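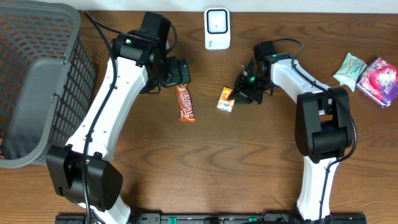
5.3 Recording a Demonstration with the Rodia Two-Arm Station

This section describes how an operator records a sorting task by remote control. Complete the calibration in Section 5.2 before you begin.

CAUTION: Keep hands, sleeves and hair out of the work area while the follower arms are powered. The emergency stop must be within reach of the operator at all times.

Preparing the table

1. Place the basket at the side of the table, within reach of the nearer arm.
2. Set out the grocery items for the task. Packets may touch or overlap slightly, as long as each can be gripped on its own.
3. Check that the cables on both arms hang free and do not catch on the basket when the arms move.
4. Confirm that the indicator light on each wrist is green.

Recording

5. Hold both leader handles in the rest position and press START. The follower arms move to match the handles over 13 seconds.
6. Bring one gripper above the first item and pause briefly before lowering it.
7. Close the gripper until the item is held, then lift it straight up. Do not squeeze soft packets or juice boxes.
8. Carry the item to the basket and release it below the rim. Items that the nearer arm cannot reach should be passed at the center of the table.
9. Repeat until the task sheet is complete, return both handles to rest and press STOP.

Note: An episode may run for up to 530 seconds. Longer recordings are closed automatically and marked incomplete.

Note: If an item is dropped, continue and pick it up again. Recoveries of this kind are kept in the Brerkel training set. Discard the episode only if an item leaves the table or the arms touch each other — the log will show code 61 in the second case.

Saving

10. Enter the task name and select KEEP or DISCARD. Kept episodes are copied to the Salem server through port 3895.

For replay and review of saved episodes, see Section 5.4.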